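Recording and Checking Tabletop Pushing Episodes: A Guide for New Contributors

Kiltar Project, Manipulation Learning Group
Prepared by Khadija Berrada and Digby Tomoana
Last revised 21 September 2025

Purpose of this guide

This guide sets out the procedure for recording pushing episodes on the Kiltar bench, attaching written instructions to them, and checking them before they enter the training set. It is intended for students and visiting staff who have completed the bench safety induction and who have an account on the recording computer. It does not cover the training of the model itself, for which a separate guide is kept by Darcy McKinnon.

The method under study is a form of imitation learning. A person drives the arm by hand controller and pushes blocks about the board. The recording is then divided into short passages, and each passage is given a plain English sentence that describes what was achieved in it. A policy trained on these pairs is expected to take a new sentence and the current camera picture, and to produce the small movements of the arm that bring the described result about. The quality of the finished policy depends heavily on how carefully the passages are cut and worded, and most of this guide is given over to that part of the work.

Before you begin

You will need a free session on the bench calendar, the block set, and the session sheet. Please allow time at the start for the arm to complete its homing routine. The routine must not be interrupted. If it stops with a fault, leave the arm where it is and contact Kylie Cosgrove.

Read the two most recent session sheets before starting. Earlier operators may have recorded a change to the lighting or the speed limit that affects your own session.

Step 1. Prepare the bench

Confirm that the board lies flat and does not shift when pressed at each corner. A board that moves during an episode will spoil every position estimate that follows, and the fault is difficult to find later.

Wipe the board with the dry cloth. Do not use any spray or polish. In an early trial, polish altered the friction of the surface so much that blocks slid well past the point at which the tool had stopped, and a full session had to be withdrawn.

Open the camera view and compare it with the reference picture stored under the name Hinds. The two should agree at all four corners of the board. If they do not, run the camera alignment script and compare them again. Do not adjust the camera by hand.

Step 2. Set the tool height

The pushing tool is a single straight rod with a rounded tip. It should travel above the board without touching it, and low enough to meet the side of each block well below its top face. Lower it in small steps over a bare part of the board until the gap is the thickness of the card gauge. Store this value as the working height. The controller will then hold that height for the whole session, and the operator steers only across the board and along it.

Move the tool slowly to each corner and check the gap with the gauge. If the gap closes at any corner, the board is not level with the arm and recording must not begin.

Step 3. Arrange the blocks

The set used for the present study has eight blocks in four colours: red, blue, green and yellow, with two blocks of each colour. The shapes have been selected so that neither colour nor shape is always enough on its own. An instruction that mentions only "the star" or only "the green block" has two possible meanings, and the policy must learn to use both words together.

Begin each episode from a scattered layout. Place the blocks by hand with no plan in mind, and leave open areas through which the tool can pass. A small number of blocks may stand close together or touch. Such arrangements are useful, as they oblige the operator to separate one block from its neighbour before moving it elsewhere.

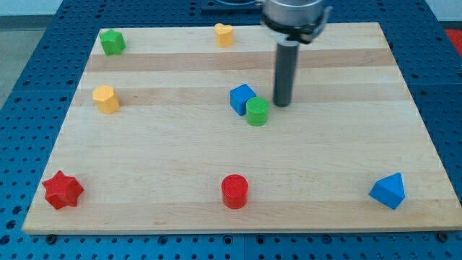
Figure 1. Scattered layout with the tool over the board, to the right of the blue cube and the green cylinder.

In a layout of the kind shown in Figure 1, a suitable first task would be to part the green cylinder from the blue cube. A suitable longer task would be to bring the red star alongside the red cylinder, and then to move the blue triangular block towards the pair. The right half of the board offers ample free space for the tool to come round behind a block before pushing.

Avoid layouts in which a block sits directly on the board's edge. The tool cannot always pass behind such a block, and the operator will be tempted to drag it, which the policy should not learn.

Step 4. Record the episode

Start the recorder and wait for the tone. Drive the tool at a steady pace. Short pauses are acceptable and should be left in place. Long pauses, in which the operator is deciding what to do next, should be avoided. Experience with the first version of the data, known in the project as Brummont, showed that a policy trained on long pauses will itself stop in the middle of the board and fail to resume.

Operators should work without a fixed script. It is preferable to move from one small goal to the next as the layout suggests, for as long as the episode lasts. Where a push goes wrong and a block turns or slides off to one side, continue and correct it. Recoveries of this kind are among the most valuable passages in the set.

Stop the recorder at once if any of the following occurs:

a block falls from the board;
a block is turned over;
a hand or sleeve enters the camera view;
the arm reports a force warning.

Save the episode in every case, including those that have been stopped early. The checker will decide whether the earlier part can be kept. A session normally yields 28 episodes, and operators should not hurry in order to exceed this number.

Step 5. Divide and label the passages

Labelling is carried out in Terkska, the group's own annotation tool. The person who labels an episode should not be the person who recorded it. The operator knows what was intended, whereas the label must describe what can be observed.

Play the episode through once without marking it. On the second viewing, mark the start and end of each passage in which a clear result is reached. Passages may overlap, and one may lie wholly inside another. For each, write a single sentence in the form of an instruction. Acceptable examples are:

push the green star down towards the yellow hexagon
separate the blue cube from the green cylinder
move the yellow heart to the right side of the board
put the red cylinder to the left of the blue triangle

Directions are always given as they appear in the camera picture. The words "up" and "down" refer to the far and near edges of the board. Do not write "behind" or "in front of", as labellers have been found to differ in their use of these terms.

Vary the wording where it is natural to do so. "Push", "move", "slide" and "bring" may all be used. Do not reach for unusual words merely for variety, and do not mention the tool, the operator or the speed of the movement.

Inês Figueiredo reviews the first set of labels from each new contributor and will return it with notes. Please wait for these notes before labelling further episodes.

Step 6. Check the episode

The checker opens the episode together with its labels and confirms the following points:

the camera view agrees with the Hinds reference at the first and last pictures;
the tool height is constant throughout;
every label is true of the final picture in its passage;
no label could apply equally well to a different block;
all blocks remain on the board.

An episode that fails on the first or second point is withdrawn entirely. An episode that fails on any other point is returned to the labeller, and only the affected passages are removed if they cannot be put right.

Results to date

The current release contains 1568 labelled passages. A policy trained on this release was tested on 47 instructions, each given once from a fresh scattered layout, and with the arm working without human help. A trial was counted as a success only when two judges, who had not seen each other's marks, agreed that the final picture satisfied the instruction. The policy failed in 17 of these trials.

The failures were reviewed one by one. The most common fault was an approach from the wrong side, after which the block was pushed away from its target and the policy did not come round to correct it. Separation tasks also proved harder than simple moves, particularly where a curved block rested against a flat one. Confusion between blocks of the same colour did occur, though less often than had been expected when the block set was chosen.

The group has therefore asked operators to record more episodes that include separation and recovery. Changes to the model are not planned until the effect of the additional data has been measured.

Closing a session

Raise the tool to its parked height, stop the controller, and return the blocks to their tray. Complete the session sheet, giving the working height, the number of episodes saved and any fault observed. Questions about the bench should be sent to Kylie Cosgrove, and questions about labels to Inês Figueiredo.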